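Parkero Facilities Services
Workplace Inspection Checklist: Manual Handling Demonstration Area, Bukcombe office, Room 3
Inspector: Vilhjálmur Overgaard
Period: April
Status codes: OK / Action / Not applicable

Scope

Furniture resetting at Bukcombe is due to pass in part to the Iturra handling system. Staff who used to reset the rooms by hand now spend part of each shift demonstrating the same tasks with hand-held grippers. The checklist covers the room, the tools and the changed duties. It does not cover the Iturra machine itself, which is inspected at Preverwood before delivery.

Section A. Floor and access

A1. Walking route from door to work position at least 700 mm wide.
Status: OK. Measured with all chairs in their normal places.

A2. Power strips and cables clear of the work position.
Status: Action. Power strip is on the floor with several plugs in it, and black cables run from it toward the middle of the room. Fit a floor cover or reroute along the wall.

A3. Loose items removed from the floor.
Status: Action. Small red item under the white slatted chair. Remove before the next session.

A4. Seats and side tables not used for storage.
Status: Action. Bottle lying on the seat of the black office chair. Phone on the folding table, which has one leaf tilted. Provide a shelf for personal items outside the work area.

Section B. Posture and handling

B1. Operator can reach the object without sustained bending.
Status: Action. Operator leans well forward to reach the chair back at this height. Raise the object where the task allows. Where it does not, limit floor-level work to short turns with a change of operator.

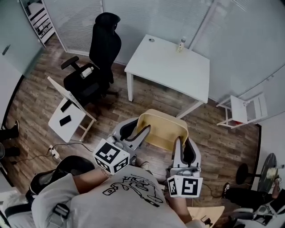 Item B1. Gripper fingers at the left edge of the chair back, second gripper near the right edge.

B2. Forearms free of straps, sleeves and loose cable.
Status: OK. Forearms bare, short sleeves worn.

B3. Bystanders outside the reach of the operator.
Status: Action. Colleagues had their legs extended into the room. Mark a boundary on the floor and keep seats behind it.

B4. No open drinks in the work area.
Status: Action. Cup in hand at the side of the room. Drinks to stay outside the boundary set under B3.

Section C. Grippers

C1. Finger pads complete and firmly seated.
Status: OK. Both pads checked on each of the 2 grippers. Replace as a pair if either one lifts.

C2. Marker faces clean and legible.
Status: OK. Wipe with a dry cloth only.

C3. Light objects held without crushing.
Status: OK. Tested with the beige hollow item, open side up, held between the pads. Operators report that they tend to squeeze harder late in the shift. Add a reminder to the start-of-session card.

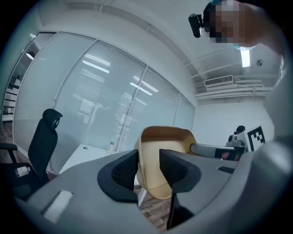

Section D. Changes to duties

D1. Revised task description issued to all affected staff.
Status: Action. Issued to the day shift. The Sunday shift is still working from the old sheet, which lists room resetting only.

D2. Demonstration time counted as working time and shown on the roster.
Status: OK.

D3. Breaks adjusted for repetitive grip work.
Status: Action. Current breaks were set for mixed lifting and walking. Grip work is lighter but more repetitive, and two operators have reported sore thumbs. Review with the shift lead.

D4. Staff told which tasks remain manual after handover.
Status: Action. Stacking and table moves remain manual. Put this in writing.

Follow-up

Items A2 and B3 to be closed before further floor-level work. Remaining actions to be checked at the next inspection.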